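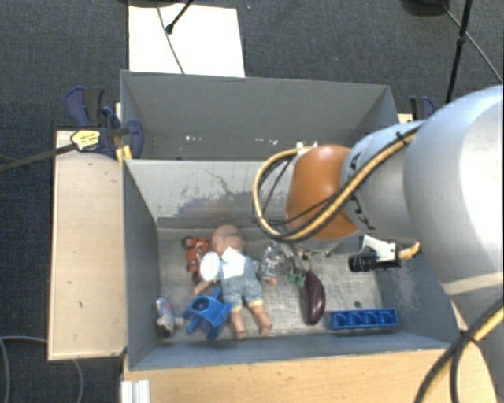 Section 4. Sorting and Cleaning Mixed Toys

Read this section before you put a new batch of donated toys on the shelves. It covers emptying a mixed bin, checking each item, cleaning dolls and hard plastic toys, and storing what passes. Battery toys are covered in Section 5.

4.1 What you need

Two bins of the same size, one full and one empty
A flat work surface at waist height
Mild dish soap and warm water
Soft cloths and an old toothbrush
Paper tags and a pencil
A trash bag

Use the Serra rectangular bin if you have a choice. The Tusisus bin also works, but it is deeper and small parts collect in the corners.

4.2 Setting up

1. Place the two bins side by side with their walls touching. A gap between them will swallow small parts.
2. Leave the second bin empty. Toys that pass the check go there.
3. Keep the trash bag on the floor next to you, away from both bins.
4. Write the batch number on a tag before you take anything out. Numbers run in order from the log sheet. The last batch in the previous log was 427, so the new log opens at 428.

Note: Do not tip the bin out onto the work surface. Toys roll, and pieces that belong together get separated.

4.3 Checking

1. Take out the largest item first. Dolls often end up on top with smaller toys caught under their arms and legs, so lift them slowly and look underneath.
2. Remove loose paper, plastic wrap and bags. Read any paper before throwing it out. Donors sometimes write down missing parts or the name of a set.
3. Pull gently on arms, legs, wheels and knobs. Anything that comes off in your hand goes in the repair box.
4. Run a finger along the edges of hard plastic. Discard toys with cracks or sharp points.
5. Put parts of the same set in one clear bag and tag it.

Caution: Keep small parts and plastic bags out of reach of children under three. Do not sort during open play hours.

4.4 Cleaning dolls

1. Undress the doll. Check pockets and cuffs.
2. Wipe the head, arms and legs with a damp, soapy cloth. Use the toothbrush between fingers and toes.
3. Do not put a soft-bodied doll under water. The stuffing takes days to dry and can mildew.
4. Wash clothes by hand in cool water. Wash denim separately the first time, as the dye may run.
5. Let the doll and clothes dry fully before dressing it again.

For ink marks on vinyl, try a small amount of Brumosent cleaner on the back of a leg first. If the surface turns dull or sticky, stop and rinse.

4.5 Cleaning hard plastic toys

1. Soak in warm, soapy water for 15 minutes. Do not soak anything with a battery door or metal axle.
2. Scrub seams with the toothbrush.
3. Rinse and set on a towel with any holes facing down.

4.6 Storing

Fill bins no higher than two inches below the rim. Heavy toys go in first and dolls last, face up. Tape the batch tag to the short end of the bin and enter it in the log.

Questions about repairs go to Arturo Negri. For replacement bins or tags, leave a note for Loredana Cirillo with the shelf number.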